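Ticket 131: Mustard comforter creeps sideways and won't lie flat

Status: Open, waiting on customer
Product: Clivunwood quilted comforter, mustard
Bought from: Villalobos (store pickup)
Opened by: Teodoro Arriaga
Handled by: Ville Oksanen, Beltwood Customer Care

Opening message (Teodoro)

Hi there, I hope I've got the right form, the other one only wanted to talk to me about pillow returns. We bought the mustard yellow comforter in June for my kid's bed, the one with the white headboard with the light blue trim and the apples cut out of it (not one of yours, it came from my cousin, but it's relevant later because of the gap behind it). Lovely colour, very warm, everybody likes it. For the first while it behaved itself completely.

Then I washed it. Since the wash it does two things. One, it creeps to the left. I mean every single night. You put it on square at bedtime and by morning there's a big heap of yellow on the floor on the wall side and hardly anything left on the door side. Two, it's gone all wrinkly and it stays wrinkly. I've smoothed it, I've shaken it out, I've had it on the line. It looks like I keep it in a jar.

What I'd like to know is whether the filling has shifted, whether I've wrecked it, and whether there's anything I can do short of buying another one. I have the receipt somewhere.

Reply 1 (Ville)

Hi Teodoro, thanks for all the detail. Could you tell me how you washed it (machine size, temperature, spin setting), how you dried it, and what's underneath it on the bed? Also please lay it on a floor, run your palms over it and let me know if you feel any spots with no filling in them. If the stitching has let go somewhere, that's on us and we'll replace it.

Log entry, same evening (Teodoro)

Okay! Floor test done. I had to move the hallway shoe rack to get enough floor, and it was well past dinner by then, but I did the whole thing with both hands, top to bottom. No empty spots that I can find. There's one place near a corner that feels thicker than the rest, a bit like a rolled-up sock. All the stitching looks whole. I pulled gently on the seams and nothing moved.

How I washed it: our machine at home, which is a front loader and not a big one. It went in, but I did have to lean on the door. Warm wash, ordinary powder, highest spin. Then I hung it over the line doubled up and when it started raining I brought it in and draped it on the banister, where it stayed until the next day. Reading that back I can sort of guess what you're going to say.

Underneath is a fitted sheet and then one of those smooth top sheets, slippery stuff, I don't know what it's called. It came with a set. Under that a mattress protector, the crinkly kind.

Reply 2 (Ville)

That helps a lot. My guess is two separate problems. The wrinkles and the lump sound like filling that was packed tight while wet and then dried folded. The creeping sounds like the smooth sheet, and you may only have noticed it after the wash because the weight is no longer even across the comforter. Please try the steps below one at a time and tell me how each goes.

a) Swap the smooth top sheet for plain cotton or flannel for a few nights.
b) Break up the thick corner by hand, pinching from the outside in.
c) Tumble the comforter on low heat in a large dryer, with a couple of clean tennis balls, in 20 minute rounds. Take it out and shake it between rounds.
d) Let it cool flat before it goes back on the bed.

Please don't iron it. The backing doesn't like it.

Log entry: sheet swap (Teodoro)

Did a) first because it was the easy one. We had a flannel sheet in the camping box, with foxes on it, so that went on. First night: still crept, but a lot less. Second night: less again. Third night it was back on the floor, but I'm told there was a bad dream and some thrashing, so I'm not sure that night should count against the foxes. The door side was still covered when I went in, which has not been the case in weeks, so I'm calling this a partial win.

The wrinkles: same as ever, obviously. I wasn't expecting the sheet to help with those.

One thing I noticed while I was down there changing the sheet. The headboard doesn't sit tight to the mattress, there's a gap I can get my whole hand into. When the comforter gets pushed up toward the pillow it goes down into that gap and then it gets pulled from there. I think that might be where some of the twist comes from. Is that a thing?

Reply 3 (Ville)

It certainly is a thing! Once a corner is wedged, any turning over in bed drags the rest toward it. A rolled towel pushed down between mattress and headboard fixes it, or a strip of foam if you have any. If you'd like something firmer later, Trernix make a clip-on corner grip that holds a comforter to the bottom sheet, though I'd finish the other steps before spending money.

Log entry: the lump (Teodoro)

Towel is in the gap. It's an old beach towel, rolled lengthwise with two hair elastics on it, and it fits so well I'm annoyed I didn't do it a year ago. It has also stopped books going down there, which was a separate ongoing problem in this house.

Did b) in front of the television. It took the whole of a hockey period. For anyone reading who has to do this: don't squeeze it, that made mine worse. You want to pinch little bits off the edge of the lump and sort of walk them away toward the thin part, like you're pulling apart a bun. It never went completely but it's now more of a thick patch than a sock.

Also found a peppermint in the hem. It wasn't in the filling, it had stuck to the outside and got folded in. I don't think it matters but you did ask for detail.

Log entry: dryer (Teodoro)

Right, the dryer. Ours is too small, same as the washer, so I took it down to the laundromat by Villalobos, where they've got the big ones at the back. We don't own tennis balls so I bought a tube of them on the way. The machine wanted coins, I had a card, the change machine was out, and so I ended up buying a juice I didn't want. Anyway.

Round one, low heat: came out warm and puffy in the middle, still flat along both long edges. Shook it, and I can tell you that shaking a comforter that size by yourself in a laundromat is a good way to meet people. Round two: much better, the edges had come up. Round three: even all over, as far as I could feel. The thick patch is gone! I went over the whole thing on the folding table looking for it.

Then I made a mistake. I was meant to let it cool flat, and I stuffed it in the bag while it was warm and then went to the grocery store. So when it came out at home it had a fresh set of creases, from the bag this time. They're softer than the old ones, though. The old ones were hard little ridges, and these are more like folds.

Reply 4 (Ville)

Great result on the filling. The soft creases should mostly drop out with use. A quilted cover with this much loft will always show some folds once it's on a bed, particularly one that hangs over the sides, so I wouldn't chase a perfectly smooth surface. Could you put it on square, leave it for a night or two, and send me how it sits? I'm mostly interested in whether the drop is even left and right, and whether you still have cover at the foot.

One more question for the file: did it shrink at all? You mentioned the warm wash.

Log entry: measurements, sort of (Teodoro)

On shrinkage, I don't think so. I never measured it new, so I can't give you a before. What I can say is that it covers the entire bed and comes down over the sides and the front, same as I remember. If it lost anything it had it to spare.

The creeping has stopped being a nightly thing. I've been checking at wake-up and again when I go in to say the bus is coming, which it always is. It drifts a hand's width or so and then stays put. The towel is holding. The foxes are staying on, by popular demand, and the slippery sheet has gone to the linen closet to think about what it's done.

Wrinkles, well, you'll see. Lots of soft ones, all the way across, left to right. I can live with them. I gave up on making it look like the package. With three posters up on the wall and everything else that goes on in that room, I doubt anyone's first comment will be about the bedding.

Oh, and I checked my Villalobos card and there are 2,000 points on it from when I bought this, so if you still think the Trernix grips are worth it I could get them that way. Are they the kind with teeth? I'd rather not have teeth on a kid's bed.

Picture of how it's sitting now, with the headboard end at the far side: 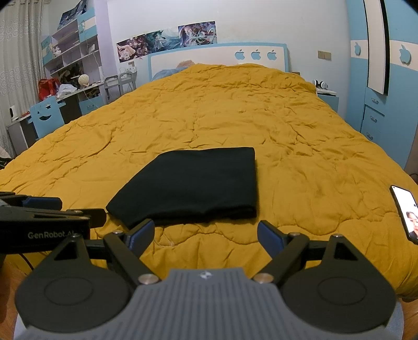 Reply 5 (Ville)

Thanks Teodoro, that's plenty for me to go on. The comforter is covering the whole bed and coming down over the front and both sides, and those are soft folds, which I'd leave alone. No sign in what you've told me of a stitching fault, so I won't start a replacement, but I've noted the wash on the file in case a lump comes back.

The Trernix grips don't have teeth, they're a rubber button that presses into a loop. I'd hold on to your points for now and see how the towel does over the next few weeks.

For the next wash, please use one of the big machines at the laundromat, cool water, lowest spin, and go straight to the dryer. I'll leave the ticket open so you can write back here with how that goes.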